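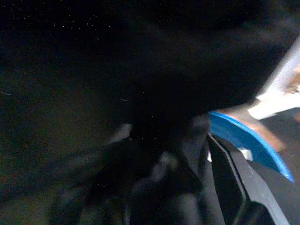 Wie Roboter greifen lernen

Eine Hand ist schnell benutzt. Du nimmst einen Becher vom Tisch und denkst dabei an etwas anderes. Deine Finger merken von selbst, wie fest sie drücken müssen, und wenn der Becher rutscht, fassen sie nach. Ein Roboter kann das nicht von selbst. Er braucht einen Greifer, eine Kamera und ein Programm, das beides zusammenbringt. Welche Teile gut zusammenpassen, muss man ausprobieren.

Was ist ein Greifer?

Der Greifer sitzt am Ende des Roboterarms, dort, wo bei dir die Hand ist. Viele Greifer haben nur zwei Finger. Die Finger fahren aufeinander zu und halten fest, was dazwischenliegt. Andere Greifer haben drei Finger, und manche haben gar keine. Sie saugen sich mit Luft an, so wie ein Saugnapf an den Fliesen im Badezimmer.

In der Werkstatt von Biljana Kos werden solche Greifer verglichen. Die Modelle haben dort eigene Namen. Kadex heißt ein Greifer mit zwei harten Fingern aus Kunststoff. Lalletti hat ebenfalls zwei Finger, sie sind aber weich und biegen sich ein wenig um den Gegenstand herum. Dierckx ist der Sauggreifer. Alle drei passen an denselben Arm. Zum Wechseln löst man 4 Schrauben und zieht einen Stecker ab.

Wie sieht der Roboter, wonach er greift?

Damit der Arm weiß, wohin er soll, braucht er eine Kamera. Man kann sie an zwei Stellen anbringen.

Die erste Möglichkeit: Die Kamera hängt an einem Gestell über dem Tisch. Sie sieht den ganzen Tisch auf einmal. Wenn sich der Arm aber über einen Gegenstand beugt, verdeckt er ihn. Dann sieht die Kamera von oben nur noch den Arm.

Die zweite Möglichkeit: Die Kamera sitzt am Handgelenk des Roboters. Sie fährt überall mit hin und schaut immer in die Richtung, in die der Greifer zeigt. Dafür kommt sie den Dingen sehr nahe. Halte dir einmal einen Finger direkt vor die Nase. Er wird unscharf, und du siehst kaum noch etwas dahinter. Der Kamera geht es genauso. Was ganz dicht vor ihr ist, wird zu einem dunklen, weichen Fleck. Von einem runden Gegenstand sieht sie vielleicht nur noch einen farbigen Bogen.

Dazu kommt die Bewegung. Fährt der Arm schnell, verwischt das Bild. Und wenn es dunkel ist, entstehen kleine helle Punkte, die gar nicht auf dem Tisch liegen. Man nennt das Bildrauschen. Du kennst es vielleicht von Fotos, die am Abend ohne Lampe gemacht wurden.

Viele Roboter benutzen deshalb beide Kameras. Die obere hilft beim Suchen, die am Handgelenk beim Zugreifen.

Wer entscheidet, wann die Finger zugehen?

Das macht die Steuerung. Sie ist ein Computer, der die Bilder bekommt und dem Arm Befehle schickt. In der Werkstatt heißt sie Jurkix. Sie rechnet aus, wie weit der Arm noch fahren muss und wie weit die Finger offen sein sollen. Ist das Bild unklar, kann sie den Arm anhalten oder ein Stück zurückfahren lassen und noch einmal schauen.

Außerdem misst Jurkix, wie stark der Motor im Greifer arbeitet. Drücken die Finger gegen etwas, muss sich der Motor mehr anstrengen. Daran erkennt die Steuerung, dass etwas zwischen den Fingern ist, auch wenn die Kamera gerade nichts Brauchbares zeigt.

Ein fairer Vergleich

Wer Greifer vergleichen will, muss jedem dieselbe Aufgabe geben. In der Werkstatt sind es 5 Gegenstände: ein Holzwürfel, ein Löffel, ein Tennisball, ein Pappbecher und ein Stofftuch. Sie liegen jedes Mal an denselben Stellen. Auf dem Tisch sind dafür Kreuze aus Klebeband. Auch das Licht bleibt gleich, die Rollläden sind unten und die Lampe ist an.

Jeder Versuch kommt in eine Tabelle. Eingetragen wird, welcher Greifer dran war, welcher Gegenstand dalag und ob er nach dem Anheben in der Luft geblieben ist. Fällt er herunter, zählt der Versuch als misslungen, auch wenn der Roboter ihn vorher kurz gehalten hat. Bis August waren 1372 Versuche eingetragen.

Kadex kam mit dem Holzwürfel sehr gut zurecht. Den Pappbecher hat er öfter zerdrückt. Lalletti war beim Becher und beim Ball besser, der Löffel rutschte ihm aber manchmal seitlich weg. Dierckx hob den Würfel sofort. Beim Stofftuch zog er nur Luft durch den Stoff, und das Tuch blieb liegen.

»Die Kinder fragen mich immer, welcher der beste ist«, sagt Biljana Kos. »Dann frage ich zurück: Was soll er denn aufheben?«

Probier es selbst aus

Du brauchst eine Grillzange oder Nudelzange, einen Topflappen, ein Gummiband und ein paar Dinge aus der Küche, die nicht kaputtgehen können.

Hebe zuerst alles mit der Zange hoch. Schreibe auf, was gut geht und was rutscht.

Wickle dann den Topflappen um eine Seite der Zange und mache ihn mit dem Gummiband fest. Wiederhole alles in derselben Reihenfolge. Jeder Gegenstand bekommt 6 Versuche.

Für die letzte Runde rollst du ein Blatt Papier zu einem Rohr, hältst es vor ein Auge und machst das andere zu. Jetzt siehst du nur noch einen kleinen Ausschnitt. Greife langsam und schau, bei welchen Dingen du danebenfasst.

Wörter zum Nachschlagen

Greifer: das Werkzeug am Ende eines Roboterarms, mit dem er etwas festhält.

Steuerung: der Computer, der dem Roboter sagt, wie er sich bewegen soll.

Bildrauschen: kleine Punkte im Bild, die bei wenig Licht entstehen.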